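Home mobility gear check – my list, with comments
February 10, 2023

I do this at the kitchen table with a cuppa, and it takes me 20 minutes if the cat stays out of it. The chair is a Trivlow, the ceiling hoist is a Lekodari, and both get looked at whether they've been behaving or not.

1. Tyres and castors – OK
Left rear was a bit soft so I pumped it up. Hair wound round the front castors again (mine and the cat's!), cut out with nail scissors.

2. Brakes – OK
Both hold on the driveway slope. Elaheh Asadi, my OT, likes me to test them facing up the hill as well as down, so I did both.

3. Battery and charger – WATCH
Full overnight, but it dropped faster than it did in December. Charger lead has a kink near the plug. I've emailed Gerardo for a new one.

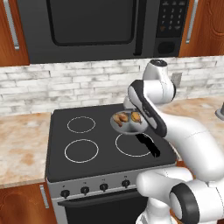 4. Seat height and reach – OK, with a moan
Cushion is at the right height again after Hok-lam refitted the base plate, and my feet sit flat on the footplates. I can get to the sink, the kettle and the bottom pantry shelf without tipping forward. Cooking is where I still have to think. A pan held just over the back of the cooktop with its handle running down across the front ring, like the one in the picture, is the sort of thing I check for before I roll in, and at home I turn handles to the side. Sleeves up too, and nothing on my lap tray until I've backed away.

5. Joystick and speed settings – OK
Indoor setting is still nice and slow. Rubber boot has a tiny split, taped for now.

6. Lap belt – FIXED
Buckle was sticking. Warm water and an old toothbrush sorted it.

7. Kitchen turning space – OK
I need to spin on the spot between the bench and the fridge, and I can do it with nearly 1000 mm clear if the bin stays under the bench.
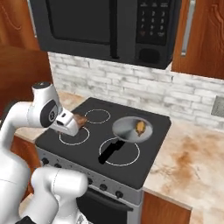
The mat by the back door is another story. It rucks up under the front castors every time I turn, so it's gone to the laundry and it can stay there.

8. Hoist sling – REPLACE
2 loops are fraying at the stitching. Not using it again! The spare Gashi sling is on the hook, label readable, stitching good.

9. Portable ramp – OK
Grip tape is lifting at one corner, pressed back down. Pins are both in.

Still to do: charger lead, joystick boot, ring about the sling.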